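**Covering a long table for a jumble sale — paper or cloth?**

**kopecký_fan** — Sunday, July 23, 2023
Our hall wants its tables covered for the sale. I say brown paper. My sister says cloth, and she owns an iron, so she feels strongly.

**Fanside**
Paper, and mark it into pitches with tape. No one argues with a line.

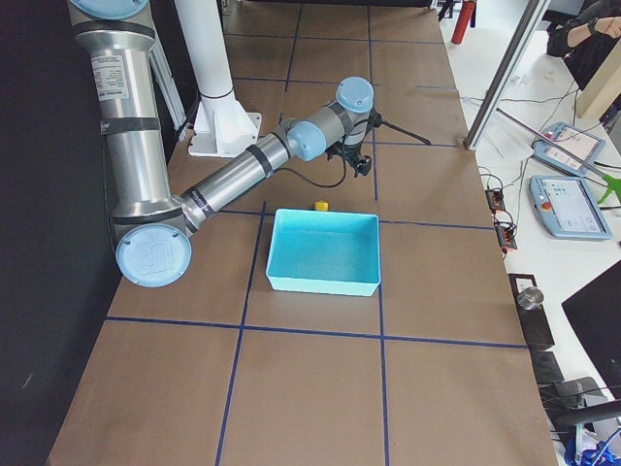
*Brown paper, dark blue tape.*

**dririx32**
People argue with lines all the time. I once had 7 inches of someone's jigsaws in my patch until closing. Cloth looks nicer and you can hide boxes under it.

**kopecký_fan**
How do you keep the far end straight? Mine always wanders off towards the tea urn.

**Fanside**
Measure from both long edges, then tape the long lines before the short ones.
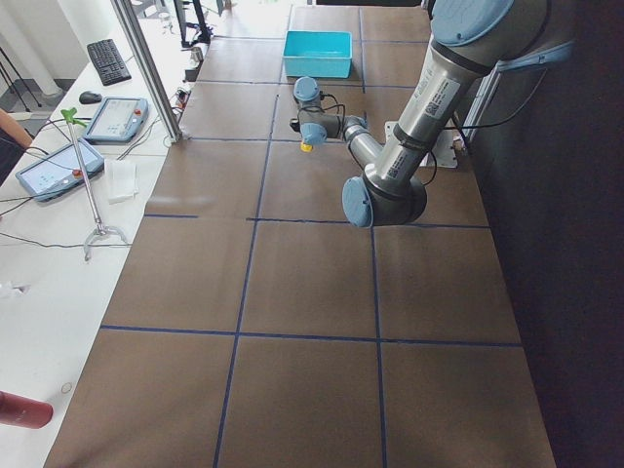 *Long lines running to the far end.*

**illico**
Dark tape on brown is fine until the lights are poor. I'd use white. I'd also charge by the square, but I've been told I'm no fun.

**dririx32**
You charged me for a corner in March.

**illico**
It was a good corner.

**kopecký_fan**
Going with paper. Sister is bringing a cloth anyway.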